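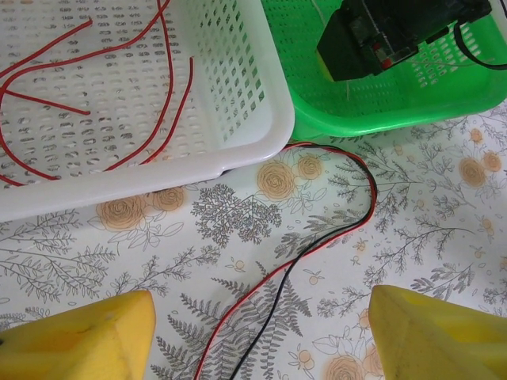

May 11, 2025

Hernley micro-hydro, bench notes. Writing this up before I lose the scraps of paper.

Picked up where we left off on the governor problem. Short version: the turbine is fine, the controller is mostly fine, the intake is not fine.

Load test first. Clostix controller on the bench supply, dummy load on the heater bank. Stepped it up in stages to 600 W and let it sit. Frequency held OK on the way up. On the way down it hunts, same as at site. Dropped the load in one go from full and got the overshoot, then a long wobble before it settles. Repeated it, same shape every time, so it's at least honest about being wrong.

Tried the obvious:
— integral term down by half. Wobble shorter, overshoot worse.
— integral back, derivative up a touch. Noise all over the trace. No.
— filter on the speed input, longer window. Better. Not fixed but better.

Left it with the longer window and the integral down a bit. Settings are written inside the lid of the controller box in pencil. Please don't rub them out again.

Speed pickup: old one was reading low at slow speed. Gap was too wide. Shimmed it closer and the dropouts went away down to a crawl. Should have checked that first, would have saved the whole morning. Note for Hernley: check the gap on the site unit too, the bracket there is the same bent strip.

Dump load. Two of the elements in the ballast tank measure open. The rest are within a couple of ohms of each other. Have been running short on ballast without knowing, probaly since the winter. That alone would explain the overspeed trips after the sawmill knocks off. Replacements on order from Mikkelsen, they say June, which is late but there's no one else with that flange size. Considered drilling out the plate to take a common size. Decided against, the tank wall is thin there already.

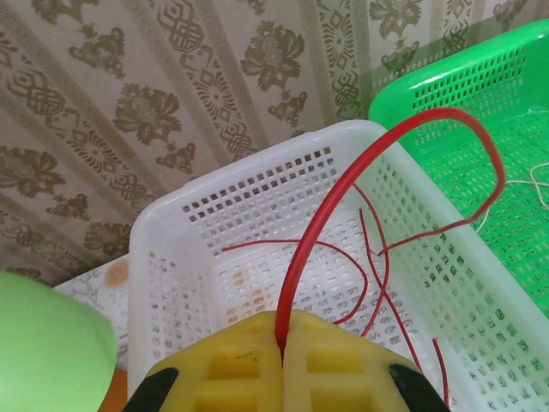

Intake screen next. The wedge wire panel from Clolell is lovely stuff but the slots are too fine for what comes down that creek in spring. Leaf mat builds up, head drops, flow goes ragged, controller chases it, and then everyone blames the controller. I want a coarse screen upstream to take the big stuff and leave the fine panel for the grit. Been thinking about molded plastic for it, same sort of thing as the white basket next to the light green one, only with much bigger openings and a rib across the back. Wouldn't rust and you could lift it out with one hand. Ice would probably kill it in the first winter though. Steel bar rack is the boring answer.

Rough numbers for the bar rack, working from the site sketch: 19 mm clear between bars. Flat bar, on edge, leaned back so a rake can be pulled up it. Don't go vertical like the last one, the rake just jams at the bottom. Frame to drop into the existing stoplog slots so no concrete work. Check slot width on site, the sketch and the photo notes disagree and I trust neither.

Head measurement. Redid the sums with the static pressure reading from the last visit. Pressure gauge at the valve gives 14 m. Old drawing says more. Either the drawing was optimistic or the gauge is tired. Take the good gauge next time, the one with the rubber boot, and read it with the valve shut and everybody's hands off the bleed.

Penstock is 229 m from the forebay to the powerhouse by tape. The drawing has it shorter, it goes straight through the rock outcrop, which the pipe doesn't. So friction loss was understated the whole time. Reworked it with the real length and the old pipe roughness and we land a lot closer to the output we actualy see. Happy about that. Means the runner isn't worn out after all and we can stop pricing a new one.

Bearings: drive end is quiet, non-drive end has a faint rumble when turned by hand. Greased, rumble still there. Not urgent. Put it on the list for when the belt comes off.

Belt: glazed on one side. Pulleys out of line, straightedge shows daylight at the outer rim of the small one. Realign when the new motor rails are in.

Still open
— ballast elements (Mikkelsen, chase)
— bar rack drawing, then steel
— slot width at the intake
— good gauge to site
— log the load drops with the new filter for a full day, incl. sawmill hours
— ask whether the water permit cares about a second screen. Think not but ask
— spare fuses for the Clostix, we are down to the ones in it

Bench supply fan is noisy again. Tapping the case works for a bit.

Controller goes back in the crate tonight, cables coiled on top, lid screws in the bag taped inside. Don't ship without the temp sensor, it's on the shelf over the drill press.

2 comments · 5 shares

Last updated: same day, evening (fixed the penstock bit)

Contact · Notebook index · Back to top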